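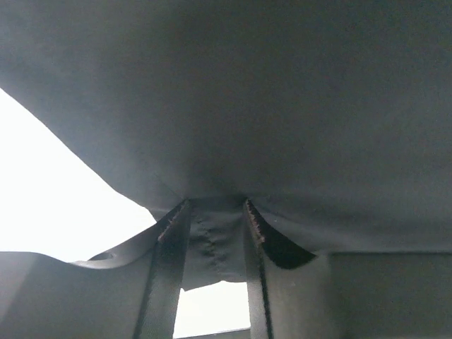
4.2 Fitting the Caltano blackout blind

1. Switch off the Ullano motor at the wall and wait 5 minutes.
2. Fix both brackets to the lintel. Leave 49 mm between the bracket and the side wall.
3. Slide the roller into the left bracket, then press the right end in until it clicks.
4. Lower the blind by hand to the sill and check that the hem bar is level.

Note: the upper limit is set in section 4.3 – do not run the motor before then.

Caution: keep cords out of reach of children. Do not wash the fabric.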